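Does Planning Meals Cut Food Waste? A Look at Four Shared Kitchens
Student project report
Märta Granström
2018-11-05

Background

Every article I read before starting this project said the same thing: if you plan your meals for the week, you throw away less food. Most of them gave no source. A few pointed to another article, which pointed to a third, and the trail usually ended at a company selling a planner. I wanted to see whether the claim would hold up in the kitchens I could get into, which meant the four shared ones in the Flostgate residence.

I should say at the start that I did not expect much. I have owned two meal planners and stuck with neither.

What I did

The kitchens are called A, B, C and D in this report. A and B used a paper planning sheet on the fridge door. C and D carried on as usual. Everyone was asked to put discarded food in a lidded bucket, and I weighed the buckets each evening on a kitchen scale made by Brekke. Coffee grounds, tea bags, bones and peel went in a separate bag and were left out of the totals. The trial ran for two weeks in June.

The sheet had a row for each day and a column for each person. I based it on the one from Ninari, a free cooking course that some of the residents had taken, but removed the column for calories. People kept asking me what it was for and I had no answer.

Results

In the first week, the planning kitchens threw away 1109 grams of food between them and the other two threw away 1431 grams. That looks like a win for planning, and if I had stopped there I could have written a much shorter report.

In the second week the planning kitchens went up to 1431 grams, the exact figure the others had reached the week before. I checked my notebook twice, since it looked like a copying error, but the daily weights add up. The kitchens without a sheet dropped to 729 grams.

I do not think planning made people waste more. Kitchen B had a birthday dinner in the second week and a large tray of pasta bake went into the bucket the next day. Take that tray out and the gap mostly closes, but I have no good reason to take it out. Birthday dinners are part of how people eat, and the sheet did say "pasta bake" for that evening. It was planned. There was just too much of it. 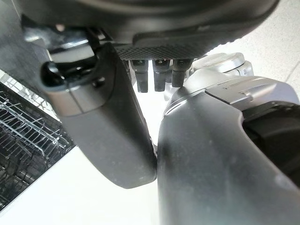 The other problem is that weight is a poor way to measure waste in the first place. A soggy cucumber weighs a lot and costs very little. A packet of sliced ham weighs almost nothing, costs more, and took far more land and water to produce. A kitchen that wasted only ham would look very good in my numbers. I knew this by the third day and kept going with weight anyway, as changing the method halfway would have left me with nothing to compare.

What the residents said

I spoke to residents of all four kitchens afterward. In the planning kitchens, most had filled in the sheet for the first few days and then written things like "leftovers?" or "same" - one person had written "food" in every box. When I asked whether the sheet had changed what they bought, the usual reply was that they had already done their shopping when they filled it in. So the sheet was a record more than a plan, and I am not sure I tested planning at all.

A resident of kitchen D told me she had been careful because she knew I was weighing the bucket. That could explain the drop in the second week better than anything else I have. It could also mean that some food was going into the trash outside, where I never looked.

The app

I had meant to compare the paper sheet with Ilora, a meal planning app that sends a reminder when something in the fridge is close to its date. Three residents installed it. It depends on you typing in every item you buy, and after the first shopping trip none of them did. I have left it out of the results.

What I would change

A longer trial, for one thing. Two weeks is too short when one tray of pasta can turn the result around. I would also run a week of weighing before handing out any sheets, so that each kitchen could be compared with itself. Kitchen A has fewer people cooking in it than C, and I did nothing to correct for that.

I would write down what was thrown away as well as its weight, with a rough price. And I would hand out the sheet before the main shopping trip.

My results do not show that planning fails. They are too thin to show anything, and I suspect the same is true of a lot of the advice I read in the spring.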